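Cable Lacing and Harness Work
Notes for week four (February)
Instructor: Meenakshi Pathak

Last week we crimped. This week we tie string around wires, a skill your grandparents' telephone exchange would recognize and your laptop's designer would not.

Why lace at all? A plastic tie has a hard square head and a cut tail that will find your knuckles in the dark. Waxed lacing cord lies flat and can be spaced to suit the bundle. It also takes far longer, as you will discover in lab.

The basic spot tie is a clove hitch around the bundle, locked with a square knot. Left over right, then right over left. If you get a granny knot, cut it off and do it again. I will check, and I have a small pair of scissors.
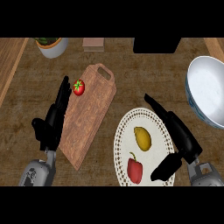

Simulated workspace, overhead view: two arms, a wooden tabletop and a cutting board with a slotted handle.

Spacing. Put a tie on each side of every breakout. On straight runs, keep the gaps even. Pull until the cord grips without denting the insulation. A bundle shaped like a string of sausages has been pulled too hard.

The Pinel harness is our case study. It has 329 ties, all done by hand, and the drawing calls out each one. The Sturkness harness has 2,252, and its drawing says "lace as required." Read both before class and decide which technician you would like to be.

For lab, bring flush cutters and the practice bundle. Cord is in the Atov drawer. The spool held 1,000 feet when the term began, so please stop making bracelets.

Reading: Pal handout, sections 2 and 5. Skip section 3, which is mostly about labels and is wrong about them.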